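Demo collection: pour task, right-hand trajectory jumps mid-episode
Opened by Angharad Owen, September

Reported: In the two-handed pour task the right gripper's recovered path jumps partway through the pour. The left gripper is fine in the same episodes. First noticed by Kilian when he replayed a morning batch and the bottle appeared to teleport sideways. Of 163 episodes in the batch, 40 fail the continuity check. All 40 fail on the right hand.

Setup: Two hand-held grippers, one operator, wooden table with the black cloth up behind it. Clear plastic bottle, small cup. Software is the current Flernness build, processing runs overnight on the Petkov machine.

Steps to reproduce:
Record the mapping pass as usual. Pick up the bottle with the right gripper, tip it over the cup, hold, set it back down. Process. Look at the right-hand position while the bottle is tipped.

Expected: smooth path through the tilt.
Result: position is good up to the tilt, then jumps, then recovers when the gripper comes level again. Gripper width is reported correctly the whole time, so the finger tags are being read.

9:20, Cristian Tamayo
Checked the obvious things first. Lens on the right unit cleaned, no change. Swapped the memory cards between left and right, no change. Swapped the grippers themselves, so the old left unit did the pouring. The fault stayed with the pouring hand. That rules out the calibration file for the right unit, which was my first guess.

10:05, Angharad Owen
Same objects, no tilt: lifted the bottle, carried it across, put it down. Ran it 6 times. No jumps. So it needs the tilt.

10:40, Kilian Brunner
Went through feature counts on the failing episodes. They drop hard when the gripper rolls over. With the bottle close to the lens a lot of the matched points are on the bottle or seen through it, and those move with the gripper or bend. The solver takes them as background. When the gripper is level there is enough table and cloth to outvote them. When it rolls, the view is largely cloth, and plain black cloth gives it very little.

11:15, Ashraf Ragab
Can we mask the bottle? We already mask the fingers.

11:30, Kilian Brunner
We can widen the finger mask upward to cover the space between the tips. It costs us some table. Trying it on 2 of the failing episodes now.

13:10, Kilian Brunner
Mask alone fixes one of the two. The other still jumps, smaller than before. I think the mapping pass is also at fault. I looked at the mapping video for that batch and the operator never rolls the gripper. The map has no views from the angles used in the pour.

13:45, Valtteri Niskanen
That was my mapping pass. I did the slow sweep from the Masetberg instructions, which only say to move around the table. I will redo it with rolls to both sides and a close pass along the cloth, letters included. Leaving the cloth and letters where they are so the old map can be compared.

15:00, Valtteri Niskanen
New mapping pass done. Recorded a short set of pours against it, slower through the tilt. I told myself to keep the wrist from snapping over at the start, which I had been doing to save time.

16:20, Angharad Owen
Processed with the new map and the wider mask. No jumps in the new set. Reprocessed the failed episodes with the wider mask and the old map, and some of those come back but not all. The rest should be dropped from training. Please don't try to patch the paths by hand.

Still open: Ashraf to add the roll to the mapping instructions and send the change to Bornero, who use the same text. Kilian to make the wider mask a per-task setting, as it will hurt tasks where the object is small and far from the lens.

Views from the grippers attached for reference.

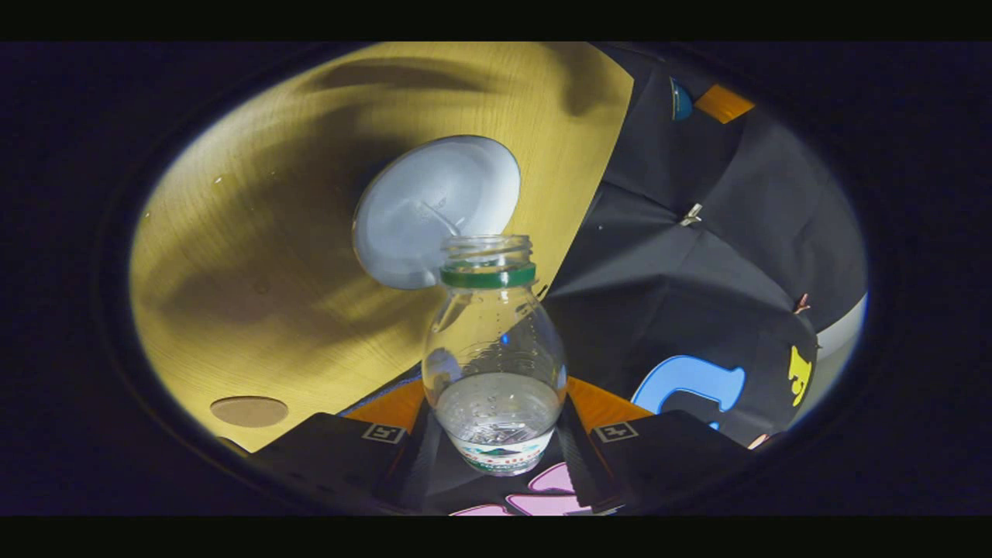
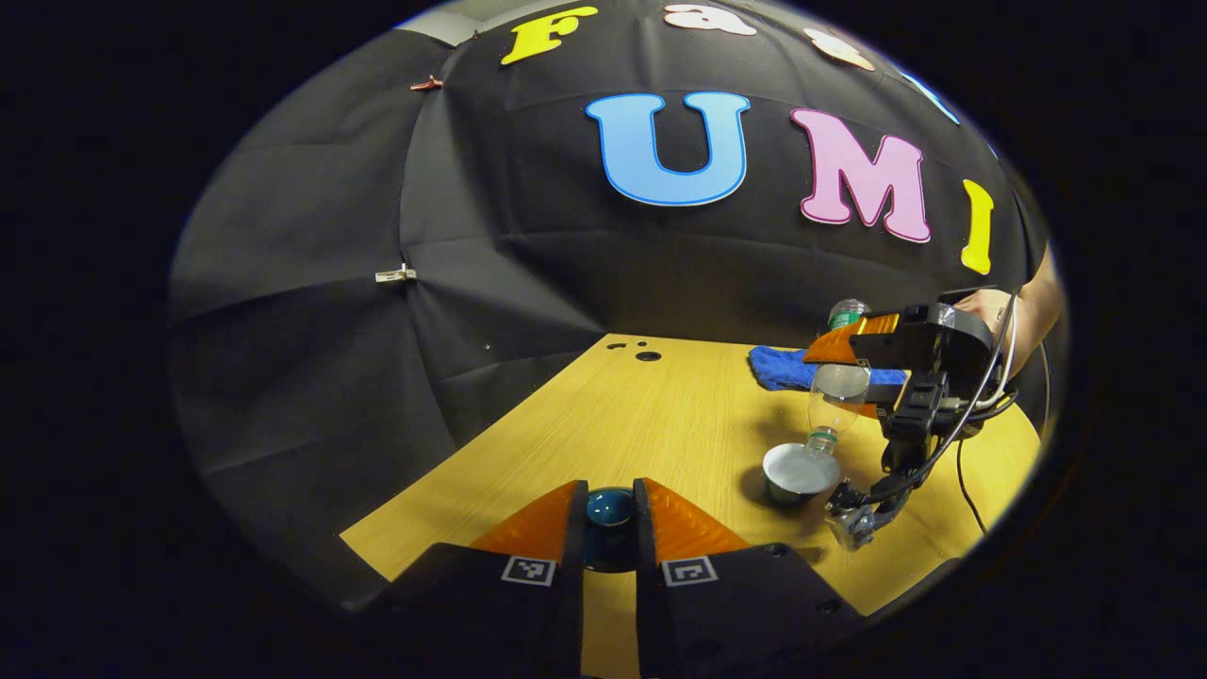
First: bottle held between the fingers. Second: left gripper view, bottle upside down over the cup in the other gripper.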